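Getting stains and smells out of plastic plates and cups
Posted by Csaba Tóth, March 6, 2025
Kitchen tips

Plastic tableware lasts for years if it is washed properly, but it picks up colour and smells in a way that china does not. Tomato, curry and beetroot are the usual causes. Most marks will come out with things you already have in the cupboard.

Rinse first, and use cold water

Scrape the plate and rinse it under the cold tap as soon as the meal is over. Hot water softens the surface slightly and helps oily sauces to sink in. Once the worst has gone, wash as normal with hot water and washing-up liquid.

Never leave tomato sauce to dry on overnight. If you can't wash up straight away, fill the bowl with cold water and a squirt of washing-up liquid and leave it by the sink.

Orange and red stains

Mix 2 tablespoons of bicarbonate of soda with enough water to make a thick paste. Spread it over the stain, leave it for half an hour, then rub with a soft cloth and rinse. Don't use a scouring pad. It scratches the plastic and the next stain will hold in the scratches.

If the mark is still there, put the item on a sunny windowsill for a day. This works well on tomato and turmeric. Turn it once so both sides get the light. Bright colours can fade, so keep this one for white or clear plastic.

Tea and coffee rings

Fill the cup with warm water, add a denture tablet and leave it for an hour. Wash it well afterwards. A spoonful of bicarbonate in warm water does the same job but takes longer.

Smells

Lunch boxes and lidded tubs are the worst for this. Wipe the inside with white vinegar, leave it for ten minutes and wash. For onion or garlic, scrunch up a sheet of plain newspaper, put it in the dry tub, close the lid and leave it until the next day. Wash again before use. Store tubs with the lids off.

Greasy film

A plate that still feels slippery after washing needs hotter water and fresh suds. Wash cups first, then plates, and leave anything oily until last.

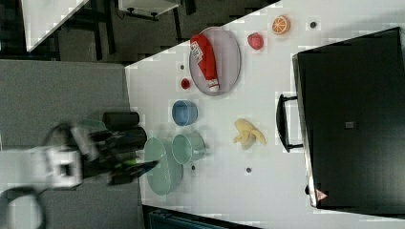

Sauce bottles need a wash too. Dried ketchup around the neck stops the cap from closing and ends up on the shelf of the fridge door. Take the cap off once a week, soak it in a mug of hot soapy water and clean the nozzle with a cocktail stick. Wipe the thread of the bottle with a damp cloth and dry it before the cap goes back on.

Drying and stacking

Plastic holds water longer than china, even after a dishwasher cycle. Stand plates in a rack and tip cups at an angle so the air can get in. Stack them only when they are fully dry, or they will smell musty by the end of the week.

When to throw it out

Deep knife marks, cracks and a chalky surface that won't come clean all mean the item has had its day. Cracked cups can still be used in the shed for screws or seed labels.

Filed under: washing up, plastic, stains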